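收衣服的设备怎么买：先量地方，再算钱

栏目：家务与工具
更新：11月

家里或小型洗衣房想添一台能收拾衣物的机械臂，花钱的地方比报价单上写的多。下面按采购的先后顺序写，从洗衣篮写到保养。已经有扫地机、洗烘一体机的家庭，可以直接看“通道和占地”以后的部分。
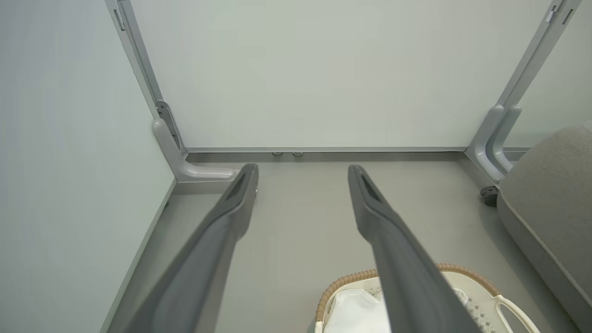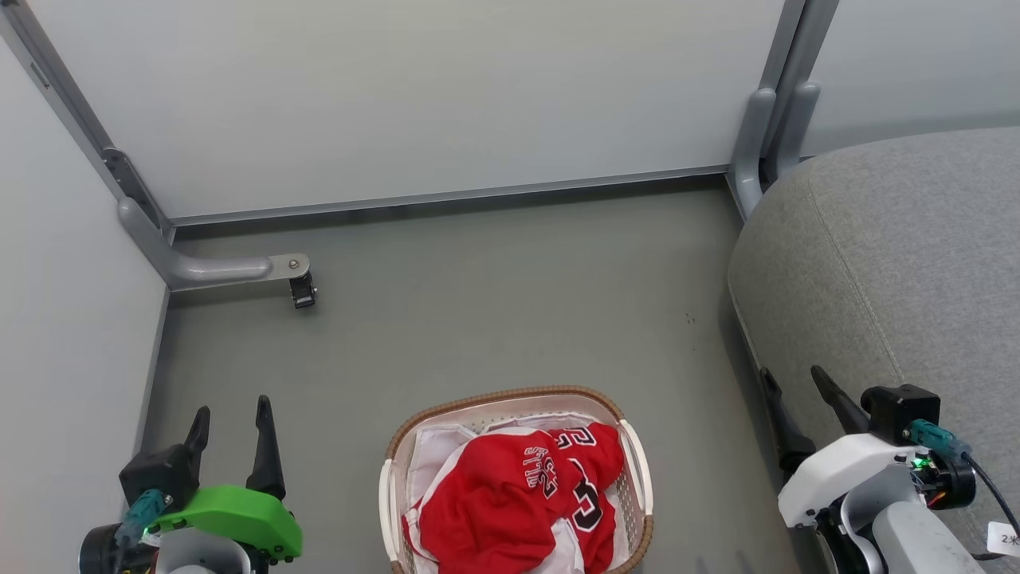

地上的洗衣篮，旁边是灰色布面的软垫家具。第二张里，篮中有一件揉成一团的红色球衣。

先定要它做哪一件事

“做家务”这个说法在采购时没有用。把活儿拆开写在纸上：把地上的衣服捡进篮子，把篮子里的衣服拿出来，把篮子从卧室搬到洗衣机旁，把衣服放进滚筒，烘干以后叠好。这几件事对设备的要求差得很远。捡和拿，要的是夹爪的开合范围和伸得到的距离；搬篮子，要看负重和底座能不能走；叠衣服最难，价格也最高，多数家庭第一次买的时候可以先不考虑。

写好以后，在每件事后面填上现在每周由人花多少时间。填不出来的，先记一个月再说。有的家庭记完发现，最费时间的是把洗好的袜子配对，那么买一台会捡衣服的设备帮助就很小。

小型洗衣房的情况不同，活儿集中，同一个动作一天重复很多次，账比较容易算清楚。家用的账里有一部分是“不想弯腰”，可以算进去，但最好单独写一行，别和省下的时间混在一起。

一只手臂还是两只

一只手臂能捡、能放、能拖。两只手臂可以一只按住篮子，一只往外拿衣服，也可以把衣服提起来抖开。价格上，两只手臂并不是一只的简单翻倍，因为底座、控制箱和软件往往共用一套，但占地、走线和保养都会增加。

选之前做一个简单的试验：自己把一只手背到身后，只用另一只手完成清单上的活儿。能顺利完成的，买一只就够。中途总想伸出另一只手的，把那一步记下来，拿去问卖家。Brunura 的套件可以先买一只，以后加装另一只，但底座要在第一次下单时就选双臂款，后换底座的费用不低。Sezer 的双臂机型只成套出售，不能拆开买。

预算表怎么列

建议分成下面几栏，每一栏都填上数字再比较总价：

机身。手臂、底座、控制箱。
夹爪和备用指尖。软布类物品要问清楚用哪种指尖，是否另外收费。
摄像头和支架。有的卖家把手腕上的摄像头算在机身里，有的单独报价。
安装和调试。包括上门、搬运、打孔、走线。
场地改动。插座、围挡、地面找平、家具挪位。
软件。一次买断还是按月付，停付以后哪些功能还能用。
保养和耗材。每年留出300元买指尖垫、扎带和清洁用品，衣物多的洗衣房按实际用量加。
预留金。机身价的一部分，专门应付第一年没想到的开支，不动用就留到第二年。

家庭最容易漏的是场地改动那一栏。机器到了才发现插座在沙发后面，再请电工，工钱和等待的时间都要自己承担。

比较报价时，把几家的单子抄到同一张表上，空着的格子打电话去问。卖家说“赠送”的项目，也要写上单独购买时的价格，以后坏了要换时心里有数。

通道和占地

量三个地方：设备停放时占多大，手臂伸直时能扫到多远，人从旁边走过去还剩多宽。卖家给的尺寸一般只有前两项。

人走的通道留40厘米是最低限度，侧身能过，抱着洗衣篮就不行了。需要抱篮子走的地方，请拿着自己家最大的那只篮子实际走一遍。

用美纹纸在地上把范围贴出来，贴好以后照常过几天日子。经常踩线的地方，说明位置选得不对。有小孩或宠物的家庭，把手臂能扫到的那一圈也贴上，纸的颜色分开。

布面沙发和脚凳旁边要留一点空。软的东西受压会变形，手臂靠得太近时，夹爪容易蹭到面料，接缝处的绲边也怕勾。可以把沙发挪开，也可以在设置里划一块不准进入的区域。选购时问清楚这个功能在不在基础软件里，Cundero 的基础版只能划方形区域，圆角的家具要多划几块才能盖住。

围挡要不要买

围挡有几个用处：拦住小孩，给摄像头一个干净的背景，防止衣服甩到外面去。家里常用的是铝型材框架加板子，接缝简单，拆装也快。

板子选浅色、不反光的。花墙纸、镜面柜门、玻璃门都会给识别添麻烦，有时换一块素色的板子，比多买一个摄像头更省钱。框架的支脚会往外伸，量占地的时候要按支脚的外沿量，不要按板子量。支脚高度也要看，洗衣篮推过去会不会卡在上面。

Steltametti 的围挡按块卖，角件和支脚另算。报价单上只写板子数量的，要请卖家把连接件也列出来。自己动手的家庭可以只买型材和角件，板子到本地建材店裁，裁之前把型材槽口的宽度量准，薄了会晃，厚了插不进去。

带脚轮的围挡方便打扫，但要选带刹车的。没有刹车的脚轮在光滑地面上会慢慢移位，每次打扫以后都要重新对位置。

地面

平整、颜色单一的地面最好用。长毛地毯上，衣服和地毯的边界不容易分清，夹爪也可能连地毯一起夹起来。换地面太贵，可以在工作范围里铺一块素色的薄垫，四角用双面胶固定。

深色衣服多的家庭选浅色垫子，浅色衣服多的选深一点的。两种都多，选中间的灰色，或者灰绿色。纯白的垫子显脏，线头和碎屑一多，每天都要清。

设备开动以前用吸尘器过一遍。小碎屑对夹爪影响不大，硬的东西，例如纽扣、硬币、发卡，要先捡走。

洗衣篮怎么选

洗衣篮便宜，却很影响用得顺不顺手。旧篮子能用就先用，换的话看下面几点。

篮口要宽。窄口深篮对人来说省地方，对夹爪来说，手臂要竖着伸进去，够不到底角。方形篮子的底角也容易留衣服，放得松一点会好些。

篮口要硬。软布做的折叠篮，衣服一拿走边就塌下来。编织的篮口好看，手感也好，但编条翘起来以后容易勾线，买回来先用手沿着篮口摸一圈，毛刺剪掉，或者用布条包上。

内衬要固定。有内衬的篮子，如果内衬只是搭在上面，夹爪会把它和衣服一起拉出来。用夹子或者几针缝线固定住。内衬图案越简单越好，碎花和小星星的布衬也能用，只是放同样有小图案的衣服时容易混。

提手放下来。软提手往里倒的时候会盖在衣服上，放好篮子以后顺手把提手翻到外面。

篮子不要太轻。空篮子被夹爪一带就走，可以在底下贴防滑垫，或者放一块用布包好的木板压重。

给篮子定一个位置，在地上贴角标。每次都放在同一个地方，调试的费用能省一些，因为不必每次重新找篮子。

衣服放进去以前

拉链拉上，扣子不用全扣，绳带打个松结。口袋掏空。球衣上大块的印字和号码比较滑，也比较硬，夹在印字上容易滑脱，如果总是掉，就把衣服翻过来再放进篮子，洗的时候也正好保护印字。

红色的新衣服先单独过一次水，和白色衣服分开洗。机器把衣服拿出来，分色还是要靠人，除非买的软件里写明有分色功能。问卖家的时候，要请他用一件带白字的红衣服演示，纯色衣服谁都分得出来。

湿毛巾很重，超过负重时手臂会报错停下。负重写在说明书里，通常是手臂收拢时的数字，伸直以后会变小。拿厨房秤或者行李秤把家里最大的湿浴巾称一下，再去对照。

夹爪和指尖

细长的指尖适合伸进篮子，宽的指尖适合提大件。容易拆换的指尖值得多付一点钱，拆一次要动用一整套工具的，买回来多半就不换了。

看样机时带上自家的衣服，一件薄的，一件厚的，一件带帽子的，再带一只袜子。请卖家让设备连续拿几轮，不要只看第一轮。薄衣服要看会不会夹出印子，袜子要看掉不掉。

指尖垫磨平以后抓不牢，换起来不难，价格却相差很大。下单时就把一年的用量一起买好，运费只付一次。备用的指尖垫放在密封袋里，远离洗衣粉和柔顺剂。

电源和线

机器的位置定下来以后再装插座。插座装在手臂扫不到的那一侧，离地高一些，别和洗衣机共用一个拖线板。

线要留出手臂转动的余量，太紧会拉松接头，太松又会挂到篮子的提手。先用魔术贴扎带固定，用一阵子确定位置以后再换成线槽。每根线的两头都贴上标签，写同样的号码，手写就行。将来拔下来清洁时，不用一根一根去试。标签用布质的，纸的碰到水汽会掉。

洗衣房湿气重，接口要朝下或者朝侧面，不要朝上。外露的电路板要请卖家加盖，加盖的费用写进合同。指示灯最好在站着的时候就能看见，装在背面的，每次都得绕过去看。

光线

光要匀，不用很亮。一盏强光灯会在地上留下很深的影子，深色衣服落在影子里就不好分辨。用两盏带柔光罩的普通灯，放在两边，比买一盏专业灯便宜。靠窗的位置装一层浅色纱帘，中午的时候拉上。

调试那天把平时会开的灯都开一遍，会关的都关一遍，看看哪种情况下设备认不出衣服。这件事不花钱，趁安装人员还在的时候做。

租还是买

拿不准的，先租6周。头一两周花在摆放和调整上，后面几周的情况才算数。租期太短，只看得到安装的麻烦。

租之前问清楚四件事：押金怎么退，租金能不能抵货款，磨损算谁的，搬走时谁来拆。Brunura 的租金可以抵一部分货款，但必须买同一台机器；Cundero 可以换新机，不抵租金。两种办法各有人喜欢，看自己在不在意用过的机器。

二手的也可以考虑。看二手机器先看线皮有没有开裂，再看关节空转时有没有杂声，最后问软件账号能不能过户。账号不能过户的，价格再低也别买。

付款和验收

定金尽量少付，尾款放到验收以后。验收标准写成具体的动作，用自己家的篮子和衣服。例如：篮子放在角标内，里面放平时一天的衣服，全部拿出来放到指定的台面上，中途人不插手。掉在地上的怎么算，也要写明。

卖家常用“基本完成”“正常使用”这类词，请改成可以看得见的结果。保修从验收那天开始算，不从发货那天算。配件的保修期往往比机身短，夹爪和线缆要单独问。

合同里再加一条：停产以后指尖和线缆还供应多久。小厂家未必肯写，可以请他列出哪些零件是通用件，通用件多的机器，将来自己也能找到替代品。

日常保养

每天：关机后把指尖上的线头拿掉，看一眼地面。
每周：用拧干的布擦指尖和围挡的板子，摄像头用镜头布，不要用衣角。
每月：检查支脚和支架上的螺丝，松了拧紧；看扎带有没有磨到线皮；脚轮里缠的头发剪掉。
换季：厚衣服上场以前，重新试一次负重和夹力。冬天毛衣多，指尖垫换得勤一些。

清洁剂用中性的。酒精会让一部分塑料外壳发白，不确定的先在底面试一小块。

几个省钱的地方

围挡的板子本地裁，只从厂家买框架。
台面用旧桌子，桌脚垫平就可以，不必买配套的工作台。
洗衣篮统一成同一款，坏了好换，调试也只做一次。
和邻居或者同一条街上的洗衣房一起下单，安装人员跑一趟，上门费可以商量着分摊。
软件先用基础版，把想要而没有的功能记在本子上，到续费的时候再看哪几项真的用得着。

不要在急停按钮、电源保护和围挡的固定件上省。急停按钮要装在站着伸手就能按到的地方，家里每个大人都按一次试试，按完以后怎么恢复，也让每个人做一遍。

下单前的核对单

清单上写明了要做哪几件事。
量过停放、伸展和通道，支脚算在内。
最重的湿衣物称过。
报价单每一栏都有数字。
自己家的篮子和衣服在样机上试过。
插座的位置画在平面图上，并且给安装人员看过。
验收动作写进合同，尾款在验收之后。
备用指尖垫已经列入第一批订单。

核对单打印一份贴在洗衣机旁边，谁接到卖家的电话，就照着上面问。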